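Balloons keep going flat before the party even starts, help??

posted by Femov, March 2025

Doing the balloons for my sister's baby shower at the Nurkbridge hall. Did a test batch last night, regular latex, blown up with a hand pump, no helium. By this morning half were soft and wrinkly at the neck. Is it my knots or the balloons? Need 32 of them and can't be blowing up at 6am.

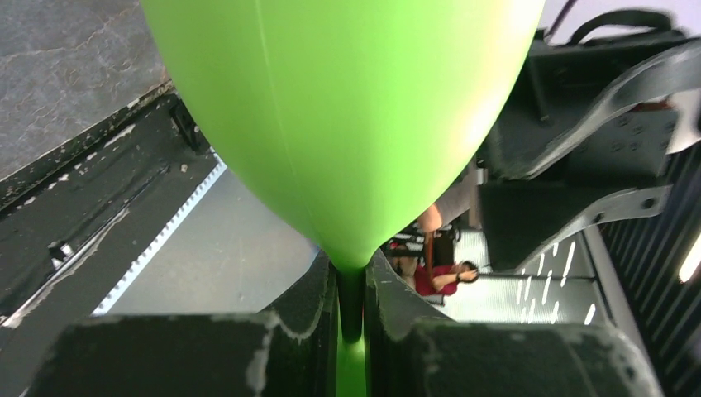

Room is pretty warm too if that matters. Hall opens at 2 so I get maybe an hour in there.

Plerkia
Knots, probably. Stretch the neck out, wrap it round two fingers, pull tight and tie close to the body. Also dont fill them all the way. If it's hard as a drum, let a bit out before you tie. Cheap bags have duds in them, buy extra. I did 16 for a school thing in September, pumped the night before, kept them in big trash bags away from the heater and they looked fine next day. Not perfect but fine.

Lei
just use foil ones

Femov
Foil is over budget lol. Retied a few closer in like Plerkia said, will check them tommorow. Anyone know if tape on the wall at that hall is ok or do they get mad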